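Open day at the Soresley building: I tried the grippers and I want to go back

26 July 2026

I'd been meaning to get over to Hendport for ages, and when Gasico said they were opening up their robot training rooms to the public I signed up the same afternoon. I figured maybe a handful of people would come. Well, 70 of us did! The line for the coffee urn went down the stairs.

Gasico, if you haven't run into them, is the small outfit on the second floor of the old Soresley building (the one with the terrible parking). They've been working on a home robot project called Chukwu for a couple of years now. The robot is supposed to end up doing the kind of little household jobs most of us do half asleep, like tidying a table, folding a cloth or putting things back in a basket. The part we got to see was the teaching, which is done by people holding grippers in their hands and doing the jobs themselves.

Tamunoemi Fashola ran the tour for my group. She talks fast and she clearly loves this stuff, so I gave up taking proper notes early on. She walked us through how one table session goes, with the basket and the flowers and the rest of it, and told us the trick is to move the way you'd move at home and forget that anyone's watching. Easy for her to say!

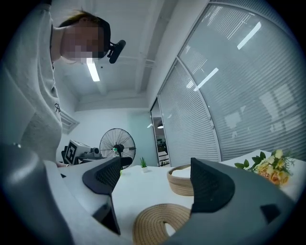
Do you need any technical background to do this kind of work?

None at all. Gasico trains new people in 2 days, and most of that time goes to getting comfortable with the grip and learning to slow down. Patience helps a lot more than knowing computers.

I liked that answer, being someone who still calls my nephew about the printer. A retired florist in our group liked it even more and had a whole side conversation going about stems and how you'd teach a machine not to crush one. I'd have listened to that for another hour.

Then came the hands-on part. They had 11 slots for visitors and I got one (I may have been standing very close to the sign-up sheet). My job was to pick up a folded cloth and set it in a basket. I dropped it. I dropped it again. The third time it went in, kind of sideways, and the people behind me clapped, so I'm counting it. Your wrists want to do everything, and you have to sort of let your elbows take over. My forearms were sore at dinner.

Chinyere Shehu, who plans the sessions, told me my run was fine and that clumsy ones get looked at too, though they're sorted separately. She also said the hard thing for most beginners is using both hands together. One hand gets ahead and the other just hangs there. She has people practice bringing the two tips close to each other and holding still before they go near the table at all.

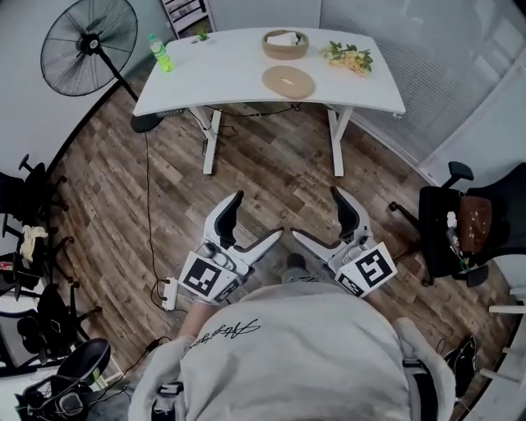

What's next, and how to get in

Gasico is planning another open day in August. No exact date yet, but Tamunoemi said it'll go up on the board in the Soresley lobby and on their own site. It's free again. They're adding hands-on slots too, 21 in all this time, so your odds are a good bit better than mine were.

A few things I wish I'd known: eat first, the cookies went in minutes. Wear something with sleeves you can push up. Park behind the library and walk over. And if you've got a kid along, ask at the door about age limits for the gripper session, because I heard two different answers and never did find out which one was right.

I've already told my sister she's coming with me.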